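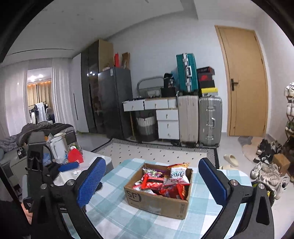
Snack box on the checked cloth, kettle side. Contents as of this morning's entry.

Jul 15, 2020. Notebook 2, Tosasdale flat.

Snack box, continued. I had hoped to be done with the snack box by now and writing about something with a future, such as shelving.

State of things: the SF carton is full to the top and open. White bag with the red lettering is upright at the back right, where it acts as a bookend. Red wrapped packages are all over on the left, big glossy red bag front right, and the small stuff has gone down the gaps. I did not arrange the small stuff. Small stuff arranges itself, usually at the bottom, usually the ones people ask for.

Method tried first: heavy things at the bottom, bags on top. Fine in theory. In this household the heavy things are also the popular things, so every visitor excavates. Went back to standing the bags up along the back and side so you can get a hand down the middle. Looks worse, works better. Colleagues at the Trornport place swear by a second, smaller box inside the first. Colleagues at the Trornport place also label their spoons.

The carton stays on the table for now. I know what I wrote in the last entry about the table being for eating. The checked cloth was put on to make us behave, and it has made us behave for the length of one lunch.

Kettle stays on the white surface to the left with the mug behind it. Blue pouch is still lying in front of the kettle. It has been reported before, see page 21. No action taken, none planned.

Rest of the room, quickly, so I can't say later that it wasn't written down:

Sofa. Blankets, dark ones and striped ones, in a pile. Proposal was to fold them. Counterproposal was to sit on them. Carried.

Wardrobe top. Red bag and the tan cardboard package, both still up there. The package needs a decision before the end of August, when the Jiltley shelf is supposed to arrive (order 3221, paid, no word). Anything on top of the wardrobe has a way of becoming part of the wardrobe.

Desk. Drawers unsorted. Small items on top, which I am calling small items because the last person who made a proper list of them was me and it took an evening. Laundry basket underneath is staying put. It fits there and I have no better idea.

Suitcase corner. Teal, beige and silver, plus the shoe boxes, red and black with the yellow one at the bottom. The shoe boxes are on the silver case, so naturally the silver case is the one I need. Hà is 66 minutes by the slow bus and I would like to go with a bag that closes. Will move the boxes to the floor, at which point they will be on the floor.

Clothes rack in the other room: not touching it today.

Things to do, in the order I will probably avoid them:
Take out whatever is past its date. Start from the bottom of the carton.
Put the red wrapped ones in a bag of their own so they stop migrating.
Clear a landing spot for the tan package, or open it.
Shoe boxes off the silver case.
Ask Jiltley about the shelf again, politely.

Note on dates: the printing on the small wrappers is tiny and in one case folded into the seam. Bring the desk lamp over. Last time I did this by the window in the evening and kept two things I should have thrown out, then threw out one I should have kept, and heard about it.

Note on the carton itself: keep it after emptying. Good size for the kitchen papers. If anybody flattens it before I get there, please write it in here so I don't go looking.

Later, same day. Did the dates down one side. Stopped for tea. Ate part of the inventory, so the list on the next page is already wrong by one packet.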